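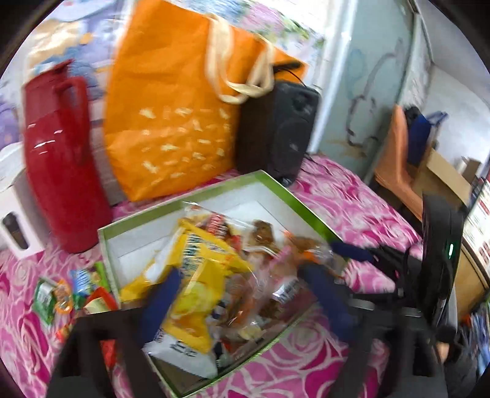 July 2021

My second week in Numia, and I have started to study again. The course book has 535 pages and I am on page 136, so I should be pleased, but I read the last chapter 2 times and I still mix up the past tenses. In my language we have only one, and it was always enough for us.

This morning I walked to the Moltura bakery to practice. I prepared my sentence at home. The woman answered so fast that I said yes to everything, and I came out with 10 rolls. I wanted four. On the way back I sat by the river and ate one of them, still a little angry with myself.
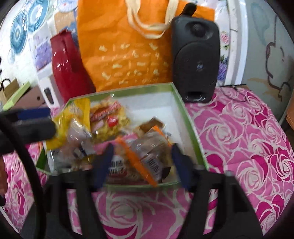 In the afternoon it rained, so I wrote letters. I told my sister about the bus to Tosudico, which takes almost the whole day and stops in Pant for lunch. I would like to go before the course ends, but I must first ask about the price. In February I was still afraid to make a phone call in this language. Tomorrow I will call the bus office. I have already written down my questions on the back of the bakery bag.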